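Folding by proxy, or what I did with my evenings
27 February 2020

I have been promising a proper write-up of the cloth folding for weeks, and people have started asking, so pull up a chair. The short version is that I've been teaching a robot to fold things by doing the folding myself with a gripper in my hand, over and over, on a bed. The long version is everything below, and it does go on a bit, sorry.
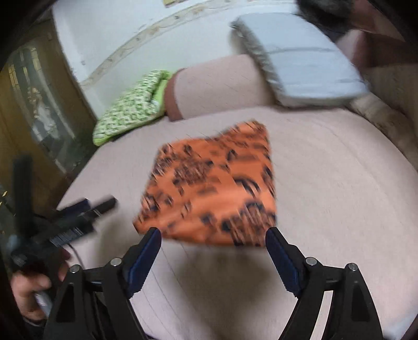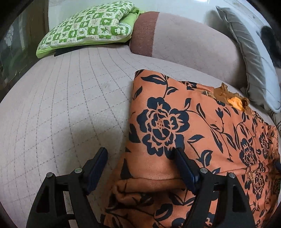
Orange cloth both times, open gripper both times.

I'd started out wanting to do all of this by remote control. My friend Eero (Eero Saarinen, who some of you will remember from the disastrous kite post) has an arm on a bench that he calls Lestix, and he'd let me drive it from a pair of joysticks. I thought this would be lovely. I thought I'd be sitting there with a cup of tea, steering away like somebody landing a plane. What I got was a sore neck and one badly crumpled tea towel. Joysticks are fine if you want to push a block across a table. With cloth you're forever trying to get the edge of one finger under something very thin, and by the time you've seen on the screen that you've missed, you've already dragged the whole thing sideways. I managed two folds I'd call folds in my first evening and went home cross.

So then came the hand-held way. You take the same sort of gripper the arm has, you hold it yourself, you put a camera on it, and you just do the job. The idea is that the robot later gets to see what the gripper saw and learns what the gripper did, and your arm stands in for its arm. I loved it straight away! You can feel the cloth, for a start. Only a bit, through the jaws, but a bit is a lot when you've come from joysticks. You can feel when you've got two layers by mistake, and you can feel the sheet underneath when you've gone too deep and are about to pick up the bed as well.

Picking up the bed as well is, I have to say, the classic mistake. Thin cloth on a soft sheet is horrible. On a table you can press down and slide, and the table stays where it is. A mattress gives way under you, the sheet comes up in a little tent, and you end up pinching both. Eero was all for moving to a table and I dug my heels in, because most of the folding I do in real life happens on a bed, with the clean washing tipped out on it, and I wanted the robot to learn the thing I'd want it to do. We argued about this for longer than it deserved. He now says he agreed with me all along.

The trick, if you want to try it, is to come in low with the jaws wide open and let the edge of the cloth ride up on to one of the pads before you close. Go slowly. Go more slowly than that. My early attempts were all done at the speed I fold at home, which is the speed of somebody who'd like to be doing something else, and when we played them back they were useless. Everything was a smear. I'd been so pleased with how natural it felt, and then of course a robot isn't going to learn much from a smear.

Which brings me to counting, because this was meant to be a project and not just me playing about. Between us we recorded 430 goes. After we'd been through them all and thrown out the bad ones we had 338 left. I did most of the throwing out, over several evenings, with biscuits. Some were easy to bin (I'd let go halfway, or forgotten to press record until I'd nearly finished). Others were agony. There's one where I make a really beautiful fold, the best of the lot, and right at the end I reach in with my other hand and smooth the corner down. You can't keep that! The robot hasn't got another hand. Eero wanted to keep it anyway and trim the end off, and I wish now I'd let him.

That other hand turned out to be my biggest problem, by the way. I had no idea how much I help. I steady things, I flatten things, I hold a corner without noticing I'm holding it. For the first week I tried keeping it behind my back, which made me feel like a waiter. Then I tried giving it something to hold, and that was much better. If you take one thing from this post and you ever find yourself doing this, give your spare hand a job.

The next thing was whether to fold the same way each time. I fold in thirds. My mum folded in thirds, it's how a thing should be folded, and I won't be taking questions. Eero folds in half and half again. We'd got quite a long way in before either of us thought to mention this, and so the early recordings are a muddle of both, and the first time we trained anything on them the arm would start one of my folds and then seem to change its mind and have a go at one of his. It was like watching somebody dither in a doorway. We picked his way in the end (it's fewer moves) and I've had to go back to my own washing afterwards to remember how I do it.

A few of you asked after the last post which software we're using. It's called Balogun, it came from a friend of a friend, and I can't recommend it with a clear conscience because it falls over every time you give a recording a name with a space in it. It does line the video up nicely with how far open the jaws are, though, and that's the bit I cared about. Before Balogun we had a thing called Jadon, which was prettier and lost 27 recordings in one go. I've never forgiven it. I had a lie down after that one.

So does it work? Well. Sort of. On the bench, with a cloth it has met before, laid out fairly flat, Lestix will now pick up an edge and bring it across and put it down in a place that isn't silly. I clapped the first time. I'm not ashamed. It doesn't line the corners up, and if the cloth starts out with a crease in it the arm will quite often grab the crease and carry on as if that were the edge, very sure of itself. Anything with a frill on it is beyond us for now. And it is slow, because I was slow, because I'd been told to be slow. I hadn't quite thought that one through. It moves exactly like me being careful, and there's something a bit spooky about that, seeing the little pause I do before I close the jaws. I didn't know I had a little pause.

Going back to the joysticks after all this was interesting. I had another evening on them last week and I was better, quite a lot better, even though I'd hardly touched them in the meantime. I think I'd finally learned where the fingers ought to be. Eero reckons we should mix the two – do most of it by hand with the gripper, then use the remote control just for rescuing the arm when it's about to go wrong, so it learns how to get out of trouble too. That sounds sensible to me. My neck is less keen.

Some bits and pieces for those of you who like bits and pieces. Patterned cloth has been kinder to me than plain, at least when I'm checking recordings, as I can see which way up everything is and how far it's been turned over. My wrist ached until I started stopping every half hour. Thick towels are a doddle and make you feel very clever, so don't start with them or you'll get ideas. Silky scarves are the devil. And do your recording at the same time of day if you can, or else draw the curtains, because a bed in morning sun and the same bed at teatime might as well be two different beds as far as the arm is concerned. We lost the better part of a weekend to working that out.

Next on the list is pillowcases, which I'm dreading, because of the opening. Eero has been making a new set of pads with a softer face on them (he's named the design Brinel and won't say why) and we'll see whether they get hold of a single layer more easily than the ones we've got. He'd like the whole lot finished by June. I'd like to be able to leave a pile of tea towels next to the thing and come back to find them in squares, or near enough to squares that I could put them in the drawer without looking too hard.

I'll put the folding recordings up somewhere once I've renamed them all without spaces. It's a dull job and I keep finding other things to do, including writing this.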